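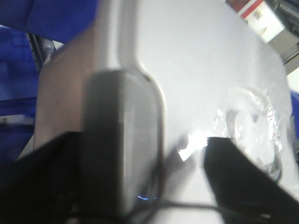
Department of Packaging and Household Materials, Brulinden College

PKG 154: Rigid Plastics in Everyday Use
Handout for Unit 3, white containers and clear wrap
Prepared by Maeve Breathnach. Revised 17/09/2020

Read this before the bench session. Bring it with you, along with a soft pencil and your lab notebook. Phones stay in your bag.

1. What the unit covers

Units 1 and 2 dealt with flat film and with bottles. In this unit we look at larger white plastic items with thick walls and molded features, the kind people keep at home for years. We also look at the thin clear wrap that often ends up on the same table. Students tend to treat the two as one subject because both are "plastic." They behave very differently when you handle them and they need separate pages in your notebook.

2. Terms you need

Rim: the thickened edge at the opening. A rolled or rounded rim adds stiffness where the wall would otherwise flex.

Rib: a raised line molded into a wall or lid. Ribs stiffen a flat area and sometimes double as a place to grip.

Gloss: how much a surface reflects at one angle. A glossy white wall can look pure white under a lamp and gray a hand's width away.

Translucent: lets light through but does not give a clear view of what is behind. Many white containers are translucent when you hold them up to a window and look opaque on a dark shelf.

Crinkle: permanent folds in thin wrap. Once they are set they do not press out by hand.

3. Looking at the rim

Start every inspection at the rim. It takes most of the knocks and it tells you a lot about how the item was molded. Turn the container slowly under the lamp and watch the highlight travel along the edge. A break or wobble in the highlight usually means a dent or a trim mark. Do this before you touch the wall, as fingerprints change the gloss.
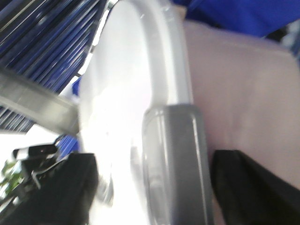

Fig. 2. Thick rounded rim on a white plastic object, under strong light.

Write down where the lamp was. Last June almost 17 notebooks came back with good rim sketches and no lamp position, and I could not grade the gloss part of any of them.

4. Looking at the wall

Press the wall lightly with one thumb, halfway between rim and base. Note whether it springs back at once or slowly. Creases in the wall should be drawn even if they seem minor. Molded ridges are part of the design and are drawn with a solid line; creases from use are drawn with a broken line. If you can't decide which one you have, draw it broken and put a question mark next to it.

If there is any text on the container, record which way it runs and where it sits. Copy only what you can read.
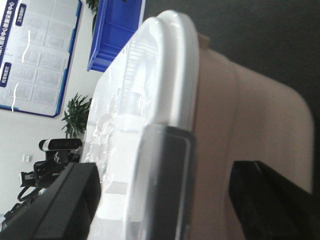 Small text near a rim is often faint, so tilt the piece toward the light and then away again before you give up on it. Leave a blank for letters you can't make out. Don't fill them in from memory of a similar product.

5. Clear wrap

Handle wrap last. It clings to sleeves and to the glossy walls you have just finished with. Lay it flat, sketch the outline, and mark the main folds. Please don't smooth it out first.

6. Reading

Course reader, pages 134 to 156. Américo Rebelo's chapter on rims is the important one. The Manole article is short and can wait until after the session.

7. What to hand in

One page on the rim, one on the wall, and a half page on the wrap. Sketches count toward the length. Put your name on every sheet. Aurel Cârstea is grading this unit and Despina Bogdan has the spare pencils and lamp bulbs. Late work goes in the tray outside the Plastenham room.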